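Arm update, because I said I'd do one in November and it is still November. Barely.

So the Drerby is back on the table. Quick recap for anyone who skipped the last post: six joints, printed brackets, second-hand actuators, and a power supply from a box at the Aldale workshop marked TAKE ME. I took it. The shoulder sagged, the wrist buzzed, and I put the whole thing away for the summer and pretended to be busy.

New stuff since then. The shoulder bracket is thicker now, printed overnight, and I rerouted most of the cables. Not all. The loop on the outside is longer than I'd like but every time I shorten it something pops out at full reach. Going to leave it. Also new pads on the fingers, cut with kitchen scissors, glued on, one of them slightly crooked. Left that too.

First thing I wanted was mugs. Everybody's demo is a foam block and I don't own any foam blocks. I own mugs.

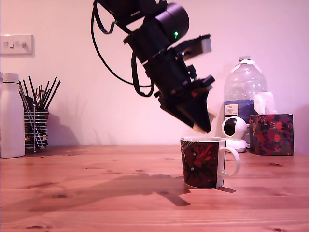
Coming in over the mug. Green light is on, which is a start.

The approach is the part I'm happiest with. Before, I had it swooping in from the side in one big move and it would nudge whatever was there a good inch before the fingers even thought about closing. Now it goes to a point up above, stops, then comes down slow. Three moves instead of one. Boring to watch, much easier to fix when it's wrong, since you can see wich move is the wrong one.

Speed is capped at 19 percent. I tried higher. The table shakes, and then the whole arm shakes along with it, and then you're chasing your own wobble all evening. A heavier base would help. I have a paving stone in mind.

Calibration is still by hand, which means me, a ruler and a text file. I jog the tip to a spot, write down the numbers, jog to the next spot. The file is 116 lines long and maybe half of it is comments telling me not to change things. I want to do this properly with a printed grid but the printer was tied up with brackets and then it ran out of filament. Ordered more from Nikia, got the wrong diameter, my own fault, I clicked the wrong one. Fits nothing I have.

Then small things. Small things are a whole different problem. With a mug you can be off by a bit and the fingers sort of find it. With something the size of a pill bottle you can't, one finger gets there first and pushes it over. I had the grip force set way too high as well, so anything round and smooth just shot out the front like a bar of soap. Turned the force down, slowed the close, and put in a short pause — 500 milliseconds — between touching and lifting. That pause did more than any of the clever stuff I wrote in October. Kind of annoying.
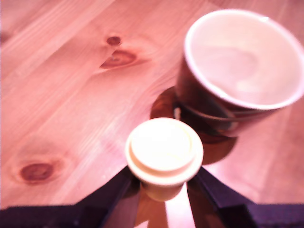
Lighting is the other headache. I've got a color lamp in that room that I like and the software does not like. Everything goes pink, the edges get mushy, and a shiny lid turns into a bright blob. I could switch to a plain white bulb. I probably will. But I do this in the evenings and I live here, so the pink lamp gets a few more weeks while I mess with the exposure settings. Somebody on the Bhatt forum said lock the white balance first and only then touch anything else, so that's tomorrow.

Left to do, in no order: shorter cable loop, proper grid, paving stone, redo that crooked pad, and figure out why the elbow clicks when it comes back up. Only on the way up. Never on the way down. I've had it apart twice and there's nothing in there that looks like it should click, so if anyone has seen this with the same kind of bracket please leave a comment.

Also need to back up the text file. Doing that right now before I forgett.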